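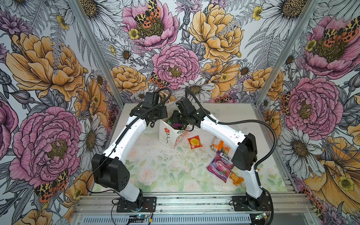
Snacks and a white paper bag

Search this site Enter keywords Go

7/17/21
By Garnet Fehr

The overnight train leaves Puvden at ten past nine, and if you're in a coach seat you will be hungry by eleven. Trust me. I have done this run in both directions, twice in a bad seat, and the single best thing I ever did for myself was learn to eat before the dining car line forms.

So — long train trips. They're having a moment again. Cheaper than they look, slower than anyone remembers, and full of small costs that creep up on you. My last ticket from Puvden to Zacharias was 175 dollars. By the time I stepped off I'd spent another 60 on sandwiches, coffee, a pillow with the air going out of it and a deck of cards. The cards were worth it.

Start with the seat. Coach on the Puvden line is better than most people expect. Wide, leans way back, footrest that mostly works. Ask for the left side going south, that's the river side, and you get the river until dark and then again at breakfast. Right side gets freight yards. Some people like freight yards. The conductor assigns seats at the door but will usually move you if you ask nicely and early. Not at the second stop. At the door.

Stay out of the rows by the restroom. Also the very front row, where the sliding door opens on you all night long.

Kirsten Wong has ridden the line 38 times, mostly to see her sister. I met her in the lounge car somewhere past Orkico, shoes off, blanket over her knees, eating cold noodles out of a jar.

"People pack like they're flying," she told me. "You don't have to. Bring the big blanket. Bring the real food. There's no one weighing anything."

She's nearly right. There's a two bag limit plus one personal item, and it does get enforced in Puvden when the train is full. But no one has ever looked twice at my soup thermos. Or my full size shampoo. Liquids are fine, which still feels like getting away with something.

Food, then. The cafe counter opens at six and shuts at eleven at night, with a break in the afternoon that is posted nowhere I could find. Hot stuff goes first. If you want breakfast, be standing there at ten to six. By eight it's muffins. Prices are train prices. I pack two meals and plan to buy one, and that's worked out about right. Things that travel well: boiled eggs (eat them early, for everyone's sake), hard cheese, flatbread, apples, peanut butter, anything in a packet. Things that don't: bananas. Chocolate in summer, if you're on the sunny side.

Put the food in it's own bag, up by your feet, not on the rack. You will not want to climb over a sleeping stranger at 2 a.m. for crackers.
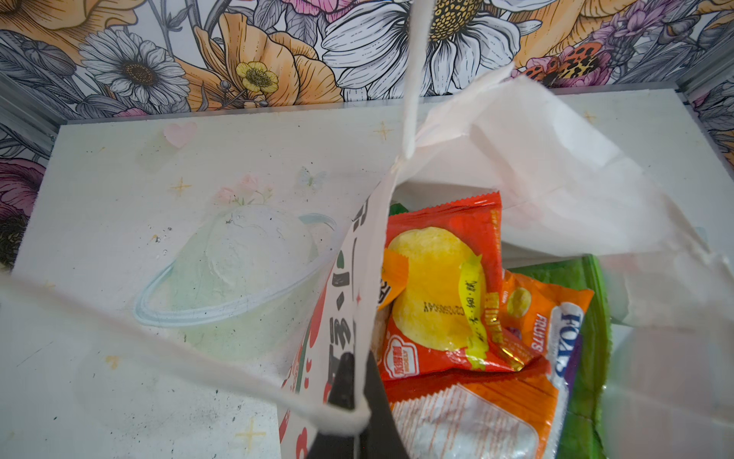

Where to get off for an hour

The train sits at Orkico for 27 minutes. On paper. I've seen it sit for over an hour and I've seen it leave pretty much on the dot, so ask the crew before you wander. They call it out but the speaker in the second car is hopeless. There's a bakery across the street from the platform, green awning, does a cheese roll that's better than anything on board. Cash only last time I was there. A few passengers always go, so follow them, and when they start walking back, walk back.

Revavitz is the other good stop. Early morning, cold even in summer. Nothing open but a newstand and a coffee cart, but you can stretch and look at the hills and the air is wonderful after a night indoors. Bring a sweater down with you. If you have a day to spare, break the trip here — the town has one decent hotel by the station, and a hot springs pool you can walk to. Breaking the trip has to be done when you book, not on the day. I found that out the expensive way.

Sleeping. Earplugs, eye mask, a scarf. The lights dim at ten but never go all the way off. The aisle gets cold around three, every time, whatever the season. Sleep in layers and keep your socks on.

If you can swing a sleeper, October is the month to try for one. Fares drop after the summer crowds and the leaves on the Revavitz side are at their best. It comes with a shower down the hall and breakfast included, and a door that shuts. I've only had one once. Slept straight through Orkico and missed the cheese rolls.

Trains run daily in both directions. Southbound gets the better daylight.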